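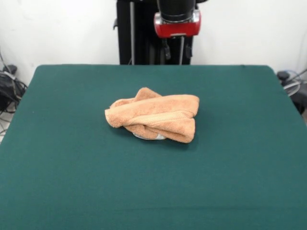

Arm hinter dem Tisch, Handtuch auf der Filzfläche, darunter der flache, silbrige Gegenstand

Lurkside Hilfe – Bereich Handhabung und Kleinzellen
Suchbegriff eingeben Suchen Alle Bereiche

Zelle bricht beim Greifen eines Handtuchs mit Kraftgrenze ab, Z-Nullpunkt wandert
Samstag, 19. Oktober 2024, von filzunterlage

Betrieben wird ein einzelner Arm mit Zweifingergreifer an einem Tisch mit grünem Filzbelag. Steuerung ist eine Biltby, Firmware vom Juli, seitdem nicht verändert. Aufgabe: ein Frotteehandtuch, das zerknüllt auf einem flachen Metallgegenstand liegt, am oberen Wulst fassen und seitlich ablegen. Der Metallgegenstand soll liegen bleiben.

Seit der Inbetriebnahme stehen 1.129 Zyklen auf dem Zähler. 223 davon endeten mit der Meldung »Kraftgrenze Z«. Der erste Abbruch trat in Zyklus 758 auf, davor lief die Zelle ohne Eintrag im Protokoll. Die Abbrüche kommen ausschließlich in der Zustellung, nie beim Heben und nie beim Ablegen.

Bisher geprüft:

Fingerbacken auf Spiel und Parallelität: ohne Befund.
Kupplungsring zwischen Handgelenk und Greifer: Schrauben nachgezogen, keine Veränderung.
Kraftgrenze in Z angehoben: weniger Abbrüche, dafür verschiebt der Greifer gelegentlich den Gegenstand unter dem Handtuch. Wert wieder zurückgesetzt.
Kabelführung am Arm: kein Zug auf der Leitung erkennbar, auch nicht in gestreckter Stellung.

Der Z-Nullpunkt wurde damals durch Antasten der Tischfläche ermittelt, mit geschlossenen Fingern, an einem einzigen Punkt in Tischmitte. Tastet man heute an derselben Stelle an, kommt ein anderer Wert heraus als im Einrichtblatt steht. Die Differenz ist bei Wiederholung nicht konstant. Ist das ein Problem der Referenzfahrt, des Greifers oder der Unterlage? Ungern würde ich den kompletten Arm neu vermessen lassen, falls sich der Fehler auf den Tisch eingrenzen lässt.

2 Beiträge nach Datum nach Bewertung

von achse6_schmierfett

Ich würde mit der Unterlage anfangen. Filz ist als Referenzfläche ungeeignet. Er gibt unter den Fingern nach, und wie weit er nachgibt, hängt von Tastkraft, Tastgeschwindigkeit und Vorgeschichte der Stelle ab. Wer immer am selben Punkt antastet, verdichtet dort das Material. Das passt zu einem Wert, der über viele Zyklen wandert und sich bei Wiederholung nicht sauber einstellt.

Ein Fehler der Referenzfahrt sähe anders aus. Dann wäre die Abweichung nach jedem Einschalten neu und bis zum nächsten Ausschalten stabil. Prüfen lässt sich das ohne großen Aufwand: Zelle einschalten, zehnmal antasten, Werte notieren, ausschalten, wiederholen. Streuen die Werte innerhalb einer Reihe stärker als die Mittelwerte der Reihen untereinander, liegt es an der Fläche oder am Tastvorgang.

Zum Einrichten gehe ich bei Tischen mit Belag so vor:

1. Alles vom Tisch nehmen. Falten im Belag ausstreichen, vor allem im Arbeitsbereich.
2. Eine geschliffene Stahlplatte bekannter Dicke auflegen, groß genug, dass sie beim Antasten nicht kippt.
3. Fingerspitzen reinigen. Frotteefasern setzen sich gern an den Kanten fest.
4. Mit geschlossenen Fingern und der kleinsten einstellbaren Tastgeschwindigkeit antasten, fünf Punkte: Mitte und vier Ecken des Arbeitsbereichs. Nach jedem Punkt die Platte umsetzen.
5. Plattendicke abziehen, Ebene durch die fünf Punkte legen. In der Biltby steht das unter Werkstückebene, nicht unter Werkzeug.
6. Die Werte samt Plattendicke und Tastkraft ins Einrichtblatt schreiben.

Die Platte verteilt die Kraft, der Filz sinkt darunter kaum messbar ein. Bei mir war die Wiederholbarkeit danach kein Thema mehr. Als Intervall für die Wiederholung sind 1.000 Zyklen ein brauchbarer Startwert. Bei euch wäre das also ohnehin einmal fällig gewesen, wenn auch erst nach dem ersten Abbruch.

Zur Kraftgrenze: Wert unten lassen. Sie hat ausgelöst, wofür sie da ist.
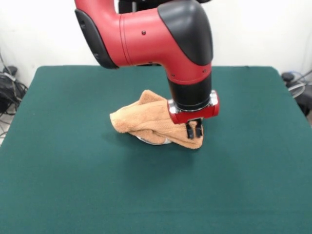 Greiferfinger im Frottee, der helle Rand des Gegenstands darunter schaut vorn heraus

Für die Zustellung selbst ist der Nullpunkt nur die halbe Miete. Das Handtuch hat keine definierte Höhe, und stellenweise liegt statt Filz ein harter Gegenstand unter dem Stoff. Eine feste Greifhöhe über Tisch wird dort früher auf Widerstand treffen als daneben. Ich würde die Zustellung zweiteilen: schnell bis deutlich über den höchsten zu erwartenden Wulst, dann langsam mit Kontaktüberwachung weiter. Bei Kontakt ein kleines Stück zurück, dann erst schließen. Die Kontaktschwelle muss klar unter der Abbruchgrenze liegen, sonst greift die Überwachung nie.

Außerdem den Anfahrpunkt auf den Teil des Wulstes legen, der neben der Schale liegt, sofern die Lage des Handtuchs das zulässt. Die Öffnungsweite dabei nicht größer wählen als nötig. Weit geöffnete Finger umfassen mehr Stoff und kommen dadurch tiefer, bevor sie etwas zu fassen bekommen.

Kurz noch zu den Backen: Spiel prüft man unter Last. Ohne Last fühlt sich auch ein ausgeschlagener Greifer fest an. Ein Stück Rundmaterial klemmen und von Hand kippen, Messuhr an der Fingerspitze.

von tischplatte77

Filz runter, fertig. Wir haben bei Hegyi eine Zeit lang mit Clorallow-Auflage gearbeitet, die ist härter und macht das Theater nicht mit. Wurde allerdings bei den Handtüchern zu glatt, die sind beim Greifen weggerutscht, am Ende lag doch wieder Filz drauf. Müsst ihr selbst probieren.

Was Firmware vom Juli angeht: die würde ich nicht anfassen, solange sie läuft.

Nachtrag von filzunterlage

Antastreihen wie beschrieben gefahren, drei Reihen zu je zehn Punkten. Die Streuung innerhalb der Reihen ist deutlich größer als der Unterschied der Mittelwerte. Damit ist die Referenzfahrt für mich vorerst aus dem Rennen. Stahlplatte ist bestellt, der Filz bleibt liegen.

Die Messuhr am Rundmaterial zeigte unter Last geringes Spiel am linken Finger – nach meiner Einschätzung zu wenig, um den Abbruch zu erklären, kommt aber ins Wartungsblatt. Offen ist noch die Kontaktschwelle. In der Biltby finde ich nur einen gemeinsamen Wert für alle Achsen. Gibt es den auch getrennt für Z?

Kommentar von achse6_schmierfett

Ja. Im Bewegungssatz selbst, nicht in den Grundeinstellungen: Satz öffnen, erweiterte Parameter, Überwachung auf »satzbezogen« stellen. Danach erscheint für jede Richtung ein eigenes Feld. Der gemeinsame Wert gilt weiter für alle Sätze, in denen nichts eingetragen ist. Beim Kopieren eines Satzes werden die Felder nicht übernommen, die müssen von Hand nachgetragen werden.

Ähnliche Themen

Werkstückebene nach Tischwechsel neu einmessen
Biltby: Meldung »Kraftgrenze Z« quittieren ohne Neustart
Textilfasern an Greiferbacken, Reinigungsintervall
Clorallow-Auflage kleben oder klemmen?
Messuhr am Zweifingergreifer ansetzen
Kabelschlaufe hinter dem Tisch, Mindestradius
Einrichtblatt als Vorlage für Kleinzellen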